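## Unit 4: Collecting Demonstrations

Course staff: Severyn Vakulenko, Liudmyla Melnychuk

A learning system can only reproduce what its examples contain. Each group shall record 37 demonstrations of the flower-arranging task, every one starting from a different layout of stems on the table.

- Vary the position and direction of each stem.
- Keep failed grasps, and label them as failures.
- Set aside 15 percent of the layouts for testing before any training begins.

Operators should move at a steady pace and avoid long pauses, which the system will otherwise learn to copy. 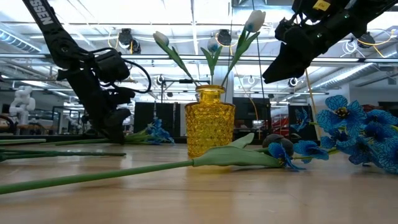 *Figure 4.1. Two-arm station with tulips in a yellow vase and further stems on the table.*

Recording logs are due Saturday.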